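Trerdale Home Forum > Kitchens > Real marble or fake it?

tindby_mom
OK so we're redoing the kitchen in February and I want marble. Real marble. My husband thinks I've lost my mind. The yard quoted us 2,000 more than quartz for the same run, and I bake every weekend so I'd love the cool surface for pastry. Has anyone lived with it and not regretted it?

moser_t
Seven years with ours and I'd do it again. Yes, it etches. Lemon juice, wine, tomato sauce, all of it leaves a dull spot. After the first year I quit looking. Get it honed, not polished!
- Thaddäus Moser

grout_expectations
Gonna disagree with Thaddäus. We had honed marble in the last house and I was wiping up after guests like a crazy person. One cut lime sat out overnight and I could see that ring until the day we moved. Quartz, spend the money on a better oven.

moser_t
A ring is just a ring. My grandmother's was covered in them.

tindby_mom
Haha, you two aren't helping. What about sealer? The guy at Trummer is pushing Esemix, 300 for the whole job.

grout_expectations
Sealer helps with stains. It does nothing for etching, that's the acid eating the stone. Ask him about that and watch his face.

pielady2
I'm with Thaddäus on this one. But look at the veining before you sign anything, some slabs are way busier than others. I'd want gray veins on white, like so:

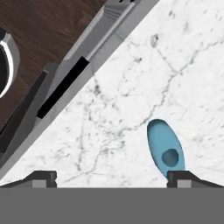

White with thin gray veins, a bit cloudy in spots (it's a rendering)

tindby_mom
Ooh, I like the cloudy bits. Showing my husband tonight.

grout_expectations
Show him the lime story too.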